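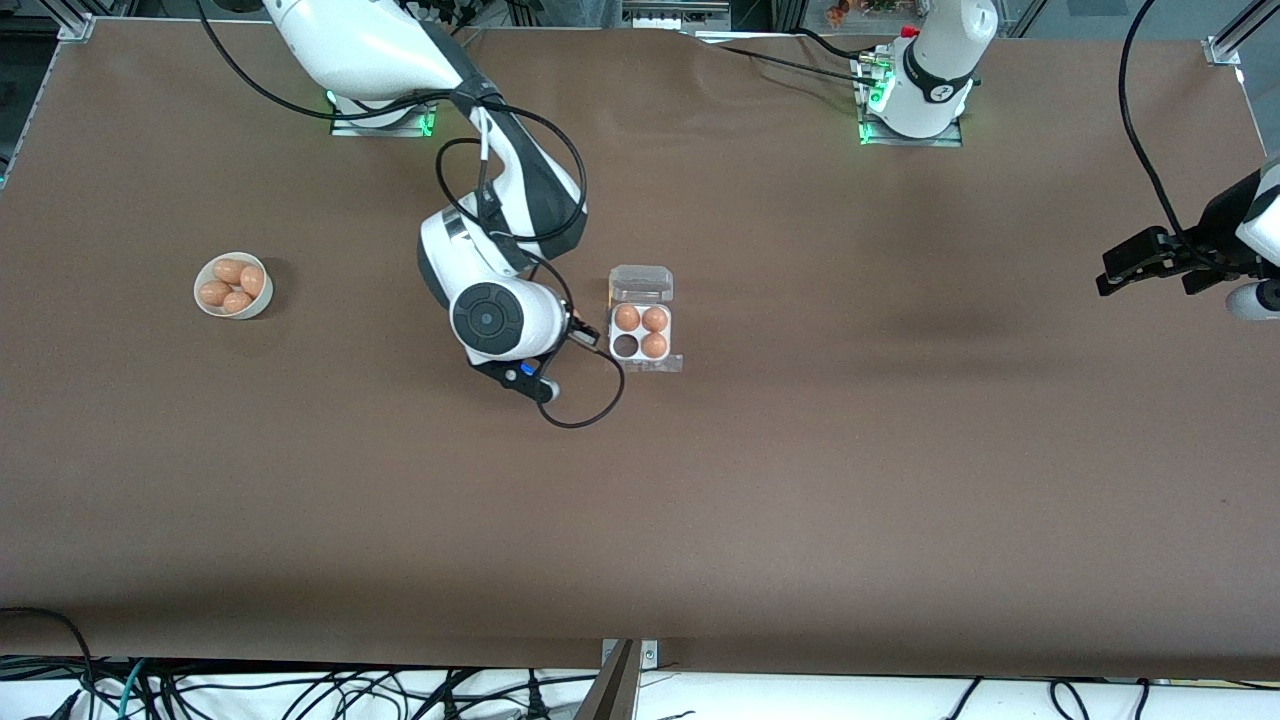

Los huevos en el cuenco, la huevera abierta y el brazo derecho al lado, con el hueco de delante a la izquierda todavía libre.

¿Cuántas posiciones distintas conviene grabar para que aprenda a colocar huevos en una huevera?

Publicado por Aurelio Cifuentes en Manipulación y aprendizaje por imitación

Hola a todos, y perdonad de antemano si me enrollo, que es lo que me dice siempre mi mujer cuando le cuento estas cosas a la hora de cenar.

Llevo desde agosto grabando demostraciones teleoperadas con dos brazos. La tarea es pasar huevos de un cuenco blanco a una huevera de plástico transparente, de las de cuatro huecos en cuadrícula de 2 x 2, con la tapa ya abierta. Por ahora trabaja solo el brazo derecho; el izquierdo se queda a un lado, esperando a que un día me atreva con la parte de cerrar la tapa. El registro lo hago con Brovier, que me guarda la cámara fija y las articulaciones de los dos brazos, aunque uno no se mueva.

Tengo 23 episodios buenos. Con eso he entrenado una primera política y el resultado es, cómo decirlo, enternecedor. Va al cuenco con mucha decisión, coge un huevo casi siempre y luego, al llegar a la huevera, se queda flotando entre dos huecos como quien busca sitio en el cine. A veces se decide por uno que ya está ocupado, y entonces tengo que darle a la parada y limpiar la mesa (ya os podéis imaginar).

Mis dudas son estas. Primero, si debería mover la huevera en cada episodio o dejarla fija hasta que aprenda lo básico. Segundo, si tiene sentido grabar siempre la secuencia entera, desde la huevera vacía, o empezar también a medias, con dos o tres huevos ya puestos. Hasta ahora siempre he llenado los huecos en el orden que me pedía el cuerpo, y empiezo a sospechar que ahí hay parte del problema.

Y una tercera, ya puestos: ¿os da guerra el plástico transparente? En la imagen de la cámara el hueco vacío se ve oscuro, con la mesa marrón por debajo, y los huevos también son marrones. Yo lo distingo bien, pero yo llevo muchos años viendo huevos.

Gracias por leer hasta aquí. Cualquier consejo me viene de maravilla.

Kerstin Kramer

¡Hola, Aurelio! Qué alegría leer a alguien peleándose con lo mismo que yo. Te cuento lo que me ha servido, y tómalo como experiencia de taller, que tampoco tengo un artículo detrás.

Lo del orden es lo primero que cambiaría. Si en unos episodios llenas antes el hueco de arriba y en otros el de abajo, sin ninguna regla, el modelo ve la misma imagen con dos respuestas distintas y tiende a quedarse en medio. Ese flotar que describes me suena muchísimo a eso. Elige un orden, apúntalo en un papel pegado a la mesa y respétalo aunque te resulte incómodo para la muñeca. Yo voy de atrás hacia delante y de izquierda a derecha, y los días en que graba mi compañera seguimos el mismo papel.

Sobre empezar a medias: sí, sin dudarlo. El último huevo es el más difícil, con los vecinos ya puestos y los dedos de la pinza con poco sitio para abrirse, y si grabas siempre desde cero tendrás un solo ejemplo de ese momento por cada episodio completo. Yo hago sesiones en las que preparo la huevera a mano con tres huevos y grabo únicamente el último. Son cortitas y cunden mucho. Eso sí, deja en el cuenco un número variado de huevos, para que no aprenda que «tres en la huevera» va siempre con la misma pinta de cuenco.

La huevera yo la movería desde ya, aunque sea poquito: unos centímetros a cada lado y algún giro pequeño. El cuenco también. Si esperas a que funcione con todo fijo, luego te toca medio empezar otra vez, y da mucha pena.

Con el plástico no te puedo dar una receta. A mí me ayudó añadir una cámara en la muñeca, y también bajar la velocidad al soltar, que en las demostraciones vamos todos con prisa en ese punto. Ah, y guarda los episodios en que el huevo se apoya mal y lo corriges. No hablo de los que acaban en tortilla, hablo de los que recolocas con calma. Etiquétalos aparte y prueba a entrenar con ellos y sin ellos.

Ya nos contarás. Si quieres, te paso mi hoja de posiciones, que es fea pero se entiende.

Zukitz

usa huevos de goma y te ahorras el fregado. pesan menos, eso sí, así que luego hay que grabar unos cuantos con los de verdad

Porkard

De acuerdo con Kerstin en lo del orden. Añado una cosa: mira si empiezas siempre con el brazo en el mismo sitio. Yo arrancaba cada episodio con la pinza justo encima del cuenco y, en cuanto la política empezaba desde otra postura, se perdía. Ahora la dejo a veces junto a la huevera y a veces recogida. Y revisa que el cable no tape la huevera en la cámara fija cuando baja la muñeca, que a mí me estropeó una tarde entera de grabaciones.

Aurelio Cifuentes

Muchísimas gracias a los tres. Kerstin, mándame esa hoja, por favor, fea y todo. El jueves tengo la tarde libre y empiezo con las sesiones del último huevo. Lo de los cables lo miro esta misma noche.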